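5.3 Setting Up a Countertop Stock Area

Use this section after the Perko register is powered on and the item list has been loaded (see 5.1). Snacks and drinks sold from a tabletop are handled as a separate stock area with its own count.

1. From the main menu, select Areas, then New Area.

2. Enter a name of up to 11 characters. Do not use slashes or periods. The name prints on every shelf tag and cannot be changed while the area is open.

3. Set Area Type to Countertop. The Depth field is grayed out for this type.

4. Assign a location code to each holder in the area. A rack, tray or basket takes one code. A tiered rack takes one code per tier only if the tiers carry different items.

5. Press Save. The area appears in the list with the status Unverified.

Note: An area can hold up to 200 location codes. If more are needed, create a second area and link the two under Areas > Groups. 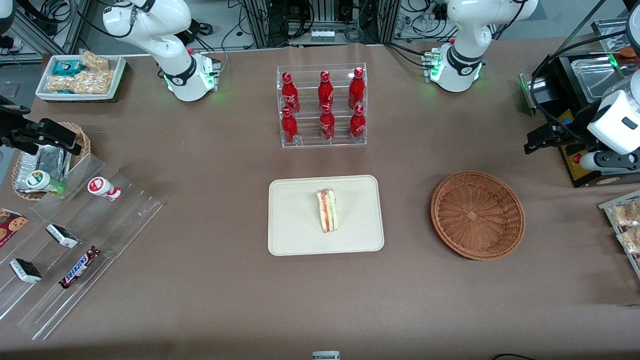
Photo: Hryhorii Romaniuk / Dorkirance

Bottled drinks kept in a display rack should be entered by the bottle. Set Unit to Each and leave Pack Size blank. If Pack Size is filled in, the register deducts a full pack at every sale and the count will be wrong by the end of the shift.

Items in baskets are entered the same way, with one exception. When a basket holds mixed items at a single price, select Mixed under Item Type and enter the price once. Mixed items are left out of the low-stock report.

6. Scan the tag on each holder. The register beeps once for a match and 3 times for a code that belongs to another area.

7. Enter the opening count for each code and press Confirm. The status changes to Open.

Caution: Do not remove the Matlala scanner from its cradle while the status light is flashing. Counts that have not been transferred will be lost.

Caution: Keep liquids away from the tag printer. The paper slot is not sealed.

If the status stays at Unverified after step 7, print the area list and look for codes marked with an asterisk. Rescan those holders only. For error E2, go to 9.4, Scanner Pairing.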